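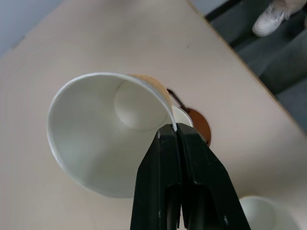
I finally have the second-year equipment plan for our cup bench in a shape I'm willing to show people, and I'm more excited about it than anyone should be about a spreadsheet. A lot of you wrote after the last post to ask what we bought for the Skornen bench, what we'd buy again and what we wish we'd put in the first budget. So I'm going through it roughly in the order the money went out, with some detours.

Quick recap if you're new. We have two arms working over one table, with a gripper on each, and the job for this season is paper cups and a small wire cup stand. Pick up a cup, turn it over, hang it on a loop, take it off again. It sounds like nothing! But cups are wonderful for planning purposes, because they cost next to nothing and they will tell you very fast whether the rest of your money was spent well. A thin paper rim between two hard fingers is about as honest a purchasing review as you can get.

## What the first quote left out

Our first quote came from Markatov, and it was a good one. Arms, controllers, mounts, a basic gripper for each side, a training session. I read it through, added it up, added shipping, and sent it off for approval feeling very organized.

Then the arms arrived and I started buying the other half of the project.

The table was the first thing. I had assumed we'd use one we already owned, and we tried, and it shook every time an arm stopped short. The one we have now sits on a metal frame with crossbars, and I love it. If you're pricing a bench, please price the table as part of the robot. Put it on the same page, with the same approval, so that you don't have to go back and explain a piece of furniture to someone who thinks you're finished spending.

The second thing was cable. Cable, and everything that holds cable, and the longer version of the cable that came in the box. I had no line for it at all. By the end of the first year it had come to nearly 300 dollars in ties, sleeves, extensions and clips, bought in dribs and drabs from whichever shop could deliver soonest. It isn't a scary amount, but it went out in small receipts, and small receipts eat your afternoons. This year it gets its own line and one order, in March, and I'm going to buy more clips than I think I need.

Third was objects. I mean the things the robot handles. Cups by the sleeve, a few cup stands, some odds and ends we tried and dropped. You want the same cup next spring that you have today, so buy deep when you find one you like. We changed suppliers once in the middle of a run and the new cups were a touch softer at the rim, and there went a week of comparing notes.

## Grippers, where I got picky

The grippers that came with the quote were fine for blocks and boxes. For cups we wanted longer fingers with a narrower tip, and a pad with some bite to it for the times you're holding a cup by its side. I asked three shops, and Ginora was the one that answered in plain sentences and sent us a loaner set to try before we signed anything. That sold me. A shop that will lend you fingers is a shop that has seen people buy the wrong ones.

A spare set runs us 313 dollars with pads on. I wrote that number on the wall next to the order sheet so that everyone who uses the bench knows it, and I think it has made us all a bit gentler around the wire loops.
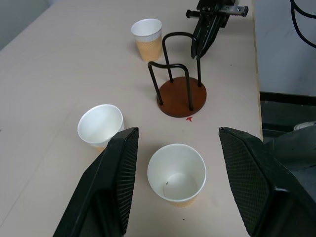
One reader commented under the last post that pads ought to go in the consumables column along with the cups, and that anyone who lists them as equipment will be fighting with their own accounting by summer. The same comment said to order them together with the fingers and never separately, on the theory that the shipping costs more than the pads do.

I've come around to this completely. I had pads under equipment, next to the arms, as if we'd own one set forever and pass it down to our grandchildren. They're now in consumables, with a reorder point, and the reorder goes out with the finger order. Thank you, whoever you are – that comment saved me at least one awkward form.

While I was moving lines around I went through the rest of the sheet with the same idea. Anything that touches a cup or a wire loop is a consumable. Anything that bolts to the frame is equipment. The cup stands gave me some trouble. The base will outlast all of us, but the loops can get bent, so the stands are consumables too, and we keep a spare on the shelf. I'm happy to be argued with on that one.

## One arm or two

This is the part most of you asked about. The second arm was the biggest single decision in the budget, and I'd like to say I made it with a careful analysis. What I did was stand in front of the table with a cup in each hand and try to do the job with only one of them. You can hang a cup one-handed. You can't easily hang a cup one-handed when the stand slides, and our stand slides.

There are cheaper answers to a sliding stand. You can clamp it. You can put something grippy under it. Both are good, and if clamping works for your task then please clamp it and spend the difference on spares. For us the whole interest was in tasks where things aren't clamped down, the way they aren't clamped down in a kitchen, so the second arm stayed in.

What I'd tell you to budget along with it is time. Two arms over one table have to be kept out of each other's way, and setting that up took us longer than installing both of them. Pruvost, who did our safety layout and the floor plan, quoted it as a separate item and I tried to talk them into folding it in with the install. I was wrong. Keep it separate. You want to see how many hours went into it, because you'll need the same hours again whenever you move the table or swap a gripper for a bigger one.

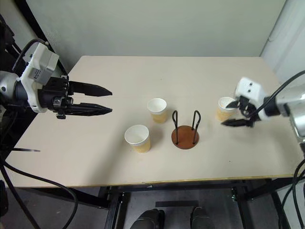 Should you buy both arms in the same order, or start with one and add the other later? Buy them together if you already know the task needs two, since the mounts and the layout have to be planned for both anyway, and wait if you only suspect it.

I'd add one practical note to that. If you do wait, pay for the second mount now. It's a small line on a first order and a surprisingly big one later on, when somebody has to come back out, take half the bench apart and measure everything again. Ask for the power and network drops on both sides too. An unused outlet never bothered anyone.

And ask about matching. When we were shopping, I cared a lot about getting the same gripper body on both sides, and I still do. One set of spare fingers then covers the whole bench. One set of screws, one driver in the drawer, one page in the manual with coffee on it. If your left and right sides take different parts, you're stocking two of everything and you'll always be out of the one you need.

## Cameras

I underbought here in the first round and I'm fixing it this year. An overview of the table is lovely for seeing where everything stands, and it's what visitors like to look at. The close view from the wrist is the one I go back to when a grasp looks wrong, because from overhead a finger on the rim and a finger just beside the rim can look very much alike.

So, plan for both. Also plan for the mounting plates, the extra cable (see above, I will never stop talking about cable), and somewhere to keep what you record. Storage is the line that grew the most between my first draft and my current one, and I suspect it will grow again. I've stopped trying to guess and simply left room under it.

One thing I'm looking forward to is being able to leave the cameras where they are for a whole season. We moved them often in year one, always for a good reason, and every move meant another round of setup. I've put a half day of calibration in the plan for each move, charged against whoever asks for it. Including me.

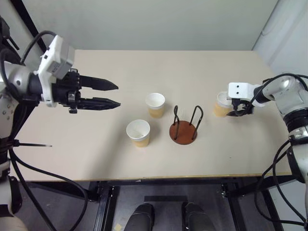
## The order list for this year

In the order I plan to send things out:

- Cable, clips and sleeves, one order, in March.
- Spare fingers and pads from Ginora, together, with enough pads to reach next winter.
- Cups, same supplier, same size, bought deep. A fresh cup stand or two if they still carry the same one.
- Another wrist camera as a spare, plus plates.
- Storage, with room left under the line.
- Service visit from Markatov for both arms on the same trip. They offered to split it across the year and I'd much prefer to lose the bench for one stretch and have it back.
- Layout review with Pruvost, but only if the bigger table gets approved. I'm not holding my breath, though I have measured the room twice.

The sheet itself still has some ugly corners, mostly in the shipping column. I'll post a cleaned-up copy once the March order is in and I know what freight really costs us. If you've built something similar and found a good way to budget for bent wire, please leave a comment. I read all of them, and as you can see above, I steal from them too!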